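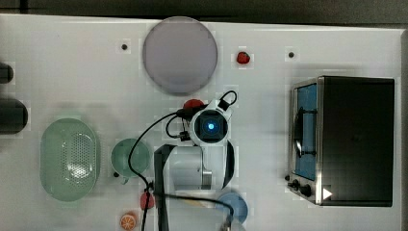

Rules for a robot that works in a kitchen

By Adaeze Bassey
Jan 3, 2022

A robot arm is strong and it does not get tired. It also does not know that a strawberry is soft, or that a person has fingers. Somebody must think about such things before the robot starts to move. Those thoughts are written down as rules, and the rules are what we will read about today.

Look at the table in the picture. There is a plate, a strawberry, a toaster oven, a cup, a bowl and an arm with a gripper that reaches over the middle of it all. For you it would be easy to pick up the strawberry and put it on the plate. You would not even think. For a robot it is a job with many small steps, and each step can go wrong in its own way.

What is a rule, and what is a standard?

You know rules already. "Do not run by the pool" is a rule. It belongs to one pool, and the people of that pool wrote it.

A standard is bigger. It is a set of rules that many people in many countries have agreed on. They met, they argued (sometimes for years), and then they wrote down what everyone should do. There are standards for bicycle helmets, for the plugs in your wall, for the paper in your printer. There are also standards for robots. They say, for example, that a robot must have a way to be stopped quickly, and that the people who build it must first think about what could hurt someone.

Then there is good practice. Good practice means the habits that careful workers have. You may not find it in any big book. You tidy the cables, you put the knife away, you tell the next person what you did.

In our lab, which is called Morlow, we use all three. The standards come first, then our own rules, then the habits. If you work here a long time you forget which is which.

Rule one: know where the stop button is

Every robot like ours has an emergency stop. It is a large button, and you hit it with your whole hand. When you press it, the arm stops. You do not have to ask permission, and you will not be in trouble if you pressed it for nothing.

My colleague Danjuma Sani makes each new person press the button three times on the first day. People are shy the first time. They push it softly, as if it were a doorbell. By the third time they slap it well, and Danjuma is satisfied.

One person always stands near the button while the arm is moving. That person does not read messages and does not eat lunch. If he or she needs to go out, the arm is stopped first.

Rule two: stay behind the line

On our floor there is a yellow line, 90 centimeters from the table. While the arm is moving, feet stay behind the line. Hands too, of course!

How does one decide where such a line should be? You need to know how far the arm can reach, how fast it can go, and how long it needs to come to a stop. A fast arm needs more space, the same as a fast bicycle needs more road to brake. After that you add some extra, because people lean forward when they are curious. Petro Lytvynenko measured our line, and then he measured it again with the arm holding a long spoon. The second line was farther away. We kept the second one.

Some robots are made to work close to people, with no line. These robots must be slow and gentle, and they must stop when they touch something they did not expect. Even for them there are limits. It is not enough to say "it is a friendly robot." Somebody has to measure how hard it pushes.

Rule three: squeeze only as hard as you need

Try this at home with a grown-up. Hold an empty paper cup. Now hold a full can of soup. Your hand uses a different squeeze for each one, and you did not have to decide it.

The gripper is the robot's hand, and it has only the squeeze we give it. If the squeeze is too small, the thing falls. If it is too big, you get jam.

So we have a list. For every object that comes on the table, we write how heavy it is and what is the largest squeeze allowed. When an object is not on the list, the robot does not touch it. The heaviest thing on our list at the moment is 400 grams. Once a student wanted to try a melon, and she had to wait until the list was changed, which took until after lunch.

Rule four: check the camera before you trust it

A robot can have a camera on its wrist, close to the gripper. The one in the picture has a white cover and a blue light in the middle of its black front. From the wrist a camera can look at the thing the gripper is reaching for, a little as if you had an eye in your palm.

But a camera can be wrong. If there is flour on the glass, or the sun comes in low, then a plate may seem to be in another place. Before each session we wipe the camera with a soft cloth and ask the robot to point at a mark whose place we know already. If it points beside the mark, we do not begin.

Rule five: cables are part of the robot

Find the black cables near the robot's wrist. They curve over one side of the cup and go on toward the bottom of the picture. An arm moves its cables with it, and a cable can catch on things in its way: a cup, a handle, a bowl.

The rule says to move the arm slowly through its whole path one time, with nothing in the gripper, and to watch only the cables. It is hard to do. Your eyes want to follow the gripper! Ekaette Nwankwo taught me to stand at the side and to look at the arm's "elbow" first, then go down with my eyes to the wrist.

Rule six: be extra careful with anything that can get hot

A toaster oven can burn a person, and it can also melt a cable. In our lab an oven stays unplugged when we only practice opening the door or moving things near it. The robot does not need heat to learn where a handle is.

If we need the oven really to be warm, the work gets a second person, a fire blanket, and a card on the door of the room. We do it in the morning when more people are in the building. The robot may not be the one who decides that the oven is cool again. A person checks this with a thermometer.

Do you also have a rule about the oven at home? I think yours and ours are maybe very alike.

Rule seven: write down what happened

At the end of a session we fill in the logbook. We write the date, who stood by the button, what the robot tried, and what went wrong. Even very small things go in. "Spoon slipped." "Arm stopped by itself, we do not know why." Our logbook has 2,753 lines now. Femi Tijani reads the new ones every Friday, and sometimes he finds that the same little problem came many times with different people. One person alone would not have noticed it.

It was like this in December. The arm was stopping by itself, once in a while, always when it reached to the left. Each of us thought it was bad luck. Femi put the lines together and then he looked at the left side with a flashlight. One screw was loose. We tightened it, and we added "check the screws on the left" to the morning list.

Who makes the rules better?

Rules are not finished when they are printed. Big standards are read again every few years, and experts change the parts that became old. In our lab we change our own rules more often. Anyone may suggest it, also visitors. A girl from a school in Clinedthorpe asked us how a person who cannot hear well would know that the arm is about to move, for at that time we had only a beep. Now there is a beep and a lamp, and the lamp blinks before the first movement.

Words to know

Gripper: the part of a robot that holds things, like a hand.
Emergency stop: a button that stops the machine quickly when there is danger.
Standard: rules that many people agreed to follow.
Risk: how likely it is that something bad happens, and how bad it would be.
Logbook: a book or a file where you write what happened and when.

Something to do

Choose one job in your kitchen that has no heat and no knives, for example putting spoons into a drawer. Imagine that a robot arm will do it tomorrow. Write five rules for it. Think about the people in the room, also the small ones and the pets. Then give your rules to someone else and let this person be the robot, moving slowly, doing only what is written. When your robot does something silly, say "Stop," and repair the rule.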